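Startseite | Inhalt | Kapitel 5 | Glossar | Register

Kapitel 5: Entwicklungskredite und ihre Auflagen
Von Chantal Hiebert, Stand: Mai

Kredite an Staaten mit geringer Bonität werden selten ohne Bedingungen vergeben. Der Geldgeber verlangt Haushaltsziele, Reformen im Steuerwesen oder die Offenlegung bestehender Schulden. Ausgezahlt wird in Tranchen, deren Freigabe an eine Prüfung gebunden ist. Das Kapitel behandelt zunächst die Form solcher Auflagen, danach ihre Durchsetzung.
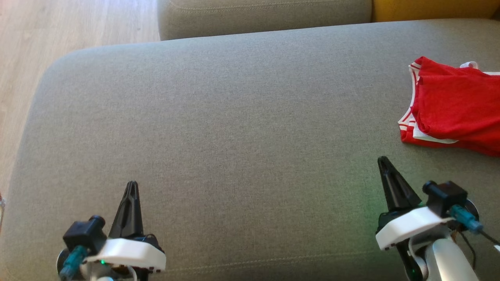
Rosaire Zacharias wendet ein, die Tranche sei ein stumpfes Mittel: Wer einmal ausgezahlt habe, könne den Abbruch kaum noch wollen, da er die eigenen Forderungen gefährde. Der Einwand wird in Abschnitt 5.3 aufgenommen.

Als durchgehendes Fallbeispiel dient das Lernell-Abkommen. Es umfasste 511 Millionen in mehreren Tranchen, verteilt auf 31 Monate, und sah vor, dass bei Verstößen bis zu 50 Prozent einer Rate einbehalten werden durften. Von dieser Klausel wurde nur einmal Gebrauch gemacht - und auch dann erst nach langen Verhandlungen.
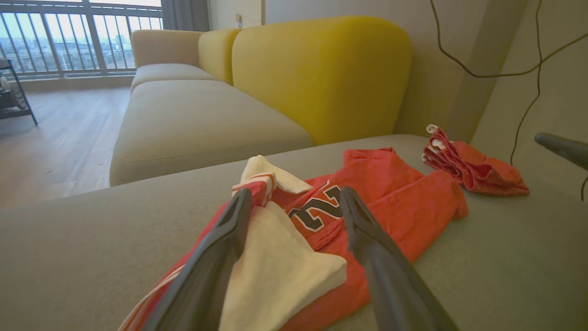

Die Zurückhaltung der Gläubiger hatte mehrere Gründe. Ein Teil der Auflagen war so allgemein gefasst, dass ein Verstoß schwer nachzuweisen war. Zudem standen andere Kreditgeber bereit, deren Bedingungen milder ausfielen.

Weitere Abschnitte
5.1 Formen der Konditionalität
5.2 Das Lernell-Abkommen
5.3 Durchsetzung und Glaubwürdigkeit
5.4 Konkurrenz unter Gläubigern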